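Drondisside Table Kit

Handheld gripper pair for recording two-handed demonstrations

Teach a robot to set a table by setting the table yourself. That's the whole idea, and after a long winter of bench work we are so pleased to have the second version of the kit ready to go out the door. You hold one gripper in each hand, you do the job at something close to your normal pace, and the kit records what your hands did and what the grippers saw while you did it. There's no arm to book, no joystick to fight with, and you can be collecting the same afternoon the box arrives.

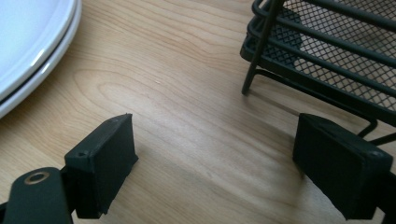

Reading time: 4 min

What the policy learns from is mostly the view at the grippers, so we spent a silly amount of time on it. The fingers sit low in the view on both sides with a clear gap between them, and you can see the object coming into that gap as you close in. Plates and wire racks are good things to practice on. A plate has a thin rim and throws back a lot of light, a mesh rack lets the background show through, and a model that has only ever met cardboard boxes has a rough time with either one. If your task has objects like these in it, record plenty of them, and record them from more than one side.

The fingers are plain black blocks held on by screws. They take a beating (ours have the worn edges to prove it) and you can swap them without sending anything back to us.

Working with two hands

Most of the people who wrote to us about the first version wanted the same thing: a proper second hand. Steadying a placemat while you slide a plate onto it, passing a fork across, holding a rack still while you load it – so much of housework needs both sides, and a single gripper just can't show it. Both grippers now record on one clock. You start a take by bringing the two sets of jaws together at the middle of the table, pausing, and moving apart again. The software finds that moment in both streams and lines them up, and it becomes second nature after a few takes.
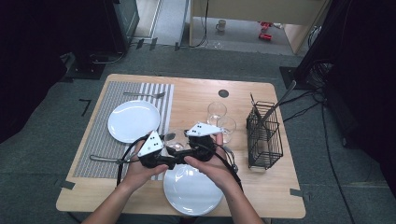 Aarne Hämäläinen wrote the alignment code and he'd like everyone to know that the pause matters more than the touch. Hold still for a full breath. If you rush it the take is still saved, but it goes in the "check me" folder and you'll have to look at it by hand later.

Our own table-setting set has 259 takes in it so far, with 97 of them done by Merja Aaltonen, who is left-handed and by a long way our smoothest operator. Having her in the mix did more for the Multlow model than any tuning we tried! Before that it reached for every fork from the same side. We'd really encourage you to mix your operators early, even if the new ones are slow at first.

Setting up a table

Choose a table you can walk up to without squeezing past anything. Mark the corners with tape so it goes back to the same spot if somebody bumps it, then leave the tape alone for the rest of the set. Move the objects between takes, though! A plate that always lands in the same place teaches the model the place. We shift the mat, turn the rack, and change which glass goes first.

Keep the cables on the outside of your wrists. Keep takes short, too. Ours run to 30 seconds at most, and if you fumble a piece of cutlery, carry on and recover it. Recoveries are some of the best material you'll get.
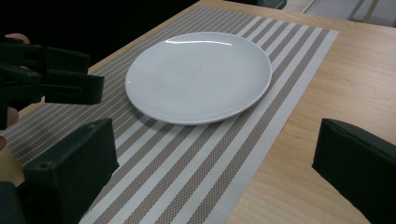

Plate on a striped placemat, seen from one gripper with the other at left.

What's in the kit

2 handheld grippers
2 cables
Spare fingers and screws
Printed quick start card
Zavano recorder software, with export scripts

Good to know

The kit records demonstrations. It doesn't train the model for you, though the export scripts write files most training code can read with a little coaxing. You'll need your own computer and plenty of disk space.

Horgan owners can keep their old gripper and add one new one. Update the old unit before pairing them, or the recorder will only list the first.

The next batch ships in April. For questions about fingers and fit, ask for Niilo Salminen. For anything to do with the recorder, ask for Aarne.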